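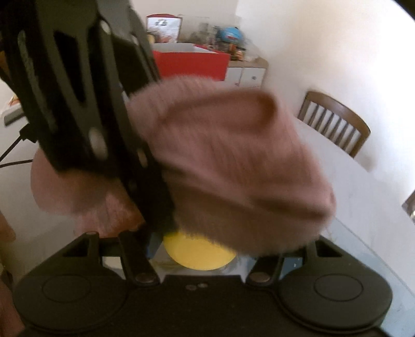

Plustetgate Forums > Handheld capture > Rules and practice
Thread: Soft goods in home kitchens, rule 8 of the Edora draft

tharun_reddy
5 Jan 2021
Has everyone read the second Edora draft? Rule 8 is the one that affects my group. It says that for cloth items the operator must "clear the work surface of all objects not named in the task" before the first grasp. It also says any episode with an unlisted object within reach of the fingers is to be rejected.

We collect in people's homes for Imari. We have 201 towel and knitwear episodes so far, and if I apply rule 8 as written I lose most of them. Tables in lived-in kitchens have things on them. My understanding was that this is why we go to kitchens and don't just do it all on a bench.

Is anyone planning to follow this as written? Comments on the draft close in April.

p_amin
I am. I do review for Namboodiri and I can tell you what the other side looks like. You get a towel task, there is a bottle next to the towel, and halfway through the operator nudges the bottle over to make room. Then the episode has two tasks in it and one label. We had a batch of 800 like that last year and it took longer to sort than it would have taken to collect again.

tharun_reddy
That sounds like an operator moving things they weren't told to move. I'd write the rule about that. Something like: leave unlisted objects alone, and if you touch one, say so in the notes.

p_amin
People don't fill in the notes.

shahbazi_m
Mine do. I pay for the time it takes. If the notes field is done at the end of the day it will be empty or wrong, so we do it between episodes, tool down on the table.

Parvathi has a point on the labels though. I would keep the first half of rule 8 for the training set of new operators, first week only, and drop it after that.

zfarooqui
I helped with the wording of that rule so I'll try to explain where it came from. The worry was hard objects getting caught with the cloth. You close on a fold, there's a cap or a spoon handle under it, and the finger linkage takes the load in a way it shouldn't. We had bent plates from it. Nobody on the drafting group was thinking about label quality, that came up later and got attached to the same rule. It may be better as separate rules.

tharun_reddy
Thanks, that helps a lot. I could live with a rule about what is under the cloth. "Lift or feel along the cloth before the first grasp" or similar.

hegde_siva
Here's how we do it, for comparison. Our sheet for cloth, word for word:

1. Lay the item down and leave it as it falls. Don't tidy it.
2. Check under it with your free hand. Take out anything hard.
3. Other objects may stay on the table if they are a hand's width from the cloth.
4. Close on a fold, not on a flat layer.
5. Lift slowly. Stop if the cloth covers the lens.
6. No people in view. Hands and sleeves included.
7. If something unlisted moves, finish the episode and mark it.

Number 3 is the one we argue over. Number 5 is the one that gets broken.

shahbazi_m
Number 6 is going to hurt you with handheld tools. The operator is attached to the other end of it. Legs and feet come into view whenever you tip the tool back, and with a wide lens you don't have to tip it far.

hegde_siva
Faces then. I'd accept "no faces". The wording is older than the lenses.

p_amin
Please don't write only "no faces". Mail, calendars, prescriptions and screens are a bigger problem for us than knees. A kitchen is full of them. The householder signs a form but I doubt they look at the fridge door before they sign.

tharun_reddy
Agree on that. We walk through the room with the householder first and they put away what they want put away. It should be a rule of its own and it should come before anything about the cloth.

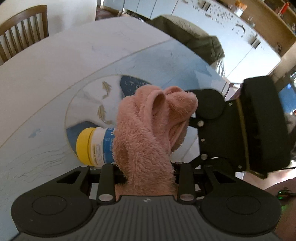 Going back to distance, I don't think a hand's width works as a pass or fail test, and I'd like the draft to ask about contact. Whether something counts as near depends on how far the cloth spreads out, and that changes as you lift. Take the pink towel in the picture. It's bunched up in the gripper and there's a bottle on its side just to the left, yellow cap pointing away, partly hidden behind the towel. Under rule 8 as drafted that's a reject unless the bottle is in the task. Under Sivaprasad's number 3 it's probably a reject too. I would keep it, provided the grip is on towel only and nobody shoves the bottle out of the way to get there.

p_amin
I'd mark that one for a second look. I wouldn't reject it outright. My trouble is that from that angle I can't see all of the bottle, so if it shifts behind the towel I may miss it.

tharun_reddy
Fair. Would a look at the table before the grasp and another after the release cover it? Tool held back, nothing in the jaws, hold for a count of 2.

p_amin
Yes, that would do it for me. Compare start and end, and if the bottle is where it was, pass.

zfarooqui
I like that better than a distance. It's cheap and a reviewer can check it. I'd still want the feel-under step for the sake of the hardware.

hegde_siva
I don't agree about dropping the distance. New people need a number or a hand or something they can look at. "Don't make contact" tells them what went wrong afterward. If you tell them to keep a gap they set the table up right to begin with.

shahbazi_m
Then put the gap in the training notes and the contact test in the standard. Those are different documents with different readers.

hegde_siva
Maybe. I'd want to see it written. My sheet stays as it is until then.

tharun_reddy
Proposed text for the comment form, please pick holes:

8a. Before the session, go through the room with the householder and remove or cover personal papers, screens and photos.
8b. Before each cloth grasp, check under the item by hand and remove hard objects.
8c. Unlisted objects may stay on the surface. The operator must not move them to make room.
8d. Record the surface before the first grasp and after the last release, with the jaws empty.
8e. If an unlisted object has moved between the two views, mark the episode. The reviewer decides whether to keep it.

zfarooqui
8b needs "before each episode". If you make people check before each grasp they'll stop doing it by lunch – and regrasping is half of cloth work anyway.

tharun_reddy
Changed on my copy.

p_amin
8e needs to say who marks it. If it's left open, both sides will think the other one did it.

shahbazi_m
Operator marks, reviewer confirms. Also 8c should say what happens if there really is no room. I'd say stop, clear the table, start a new episode.

tharun_reddy
OK, adding both. I'll send it in under my name and list whoever wants to be listed. Sivaprasad, can you send me your sheet as a file? I'd like to attach it even if we don't agree on number 3.

hegde_siva
Sent. Leave number 3 in.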